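Disposable Cups at Barwood College
Student project report by Reece Holroyd
14 December 2019

Introduction
For this project I looked at how many hot drinks on our campus are sold in throwaway cups, and whether a small charge would change what people do. I chose it after the canteen at Pislow House stopped washing mugs in March and went over to takeaway cups only.
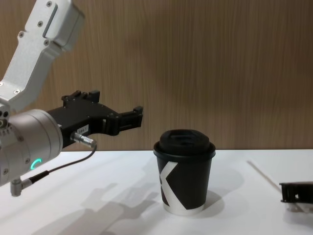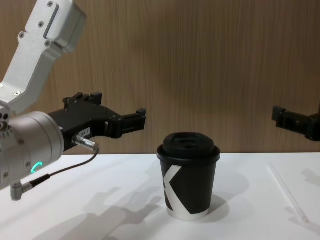

The second picture has a disposable coffee cup in it.

Method
I handed out a short survey to 100 students and staff at the Pislow and Wurgate canteens. It asked how often they buy a hot drink, whether they own a reusable cup and what would make them bring it in. Mrs Mtshali, the catering manager, also let me see the till records for one term.

Results
The tills showed 2000 hot drinks sold over the term, nearly all in paper cups. Most people in the survey said they owned a reusable cup but left it at home. The main complaint was having nowhere to rinse it – Wurgate has a sink by the door and Pislow does not. A charge was more popular with staff than with students.

Problems
I lost 2 days of surveys at Wurgate when the canteen closed for a boiler repair. The till records do not separate tea from coffee, so I could not compare them.

Recommendations
Put a sink in at Pislow before bringing in any charge. Bring back mugs for people who are sitting in. Repeat the survey next year with the same questions, and include the evening classes.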